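I moved to a smaller apartment in January, and I want to write down what I learned about keeping papers and small things. It is a long thread, so please take tea.

1/ My old place had a hallway closet where everything could disappear. The new place in Alstead has no closet at all. I have one room, a kitchen corner, and a landlord who does not allow holes in the walls.

2/ First I did what everybody does, I bought boxes. They were nice boxes with lids. After two weeks I did not know what was in any of them, and I was opening all of them every morning to find my bus card.

3/ So I made a rule for myself. If I use a thing every day, it can't live under a lid. If I use it every month, it gets a drawer. If I use it once in a year, it goes high up, and I write on the outside what it is.

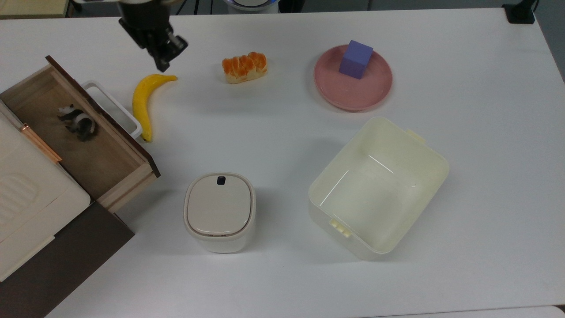 Filed under: Small Homes

4/ Drawers are better than boxes because you open them with one hand. This sounds very simple, but in the other hand I usually have a phone, or a cup, or a bag of onions.

5/ A drawer also has a limit. When mine does not close, I take everything out and decide again. A box I only push down with my knee until the lid gives up.

6/ Papers were the hardest part. I came here with a folder of 389 pages, and I know the number because the copy shop charged me by the page to scan it. Old rent contracts, school certificates in two languages, letters from the tax office.

7/ I kept the originals of anything with a stamp or a real signature. The rest I scanned and put in the recycling. It took me three evenings, and on the second one I found my vaccination booklet, which I had replaced last year for nothing.

8/ For the scans I use an app called Leten. It is not beautiful, but it lets me search for words inside the letters. I give every file the year first, then the sender, then one word about the subject.

9/ Somebody asked me in a message if I don't miss having the paper. A little, yes. My grandmother's recipes I did not scan and throw away, of course. They are in the kitchen, next to the rice, and they have oil on them.
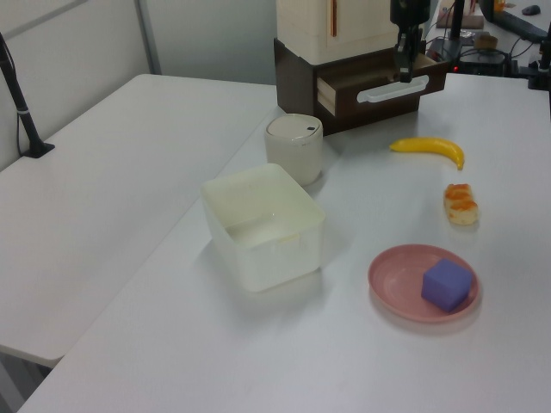 10/ The other thing I changed is how things come in. Before, I bought small furniture whenever I saw it cheap. Now I measure the place first and write it in my notes, and if the measurement is not in my notes I don't buy.

11/ I broke this rule one time, at Fistel, the secondhand store behind the station. I paid 15 for a side table that stands exactly in front of the radiator — it is still there, and I walk around it.

12/ A shelf that I wanted was 800 new. I waited, and in the end I put two old crates one on the other and the wish went away after some days. Not every wish goes away like this. I still want a real bookcase.

13/ If you live with other people, please don't organize their things for them. I did it once for a roommate as a surprise, and she could not find her keys and was late for work. She was right to be angry.

14/ My friends at Tiêu, the noodle place downstairs, keep everything on open shelves, with the heavy pots at knee height. I copied the part with the heavy pots and my back is thankful.

15/ I reset the room at nine in the evening, before I am too tired. I do only the table and the floor. The chair with clothes I leave for the weekend, and I don't feel bad about it.

16/ Next I have to do the photos on my old laptop. There are more than 2,000 and most of them are of the same lake. If you have a good method for deleting photos without looking at each one for five minutes, please write it to me under this post.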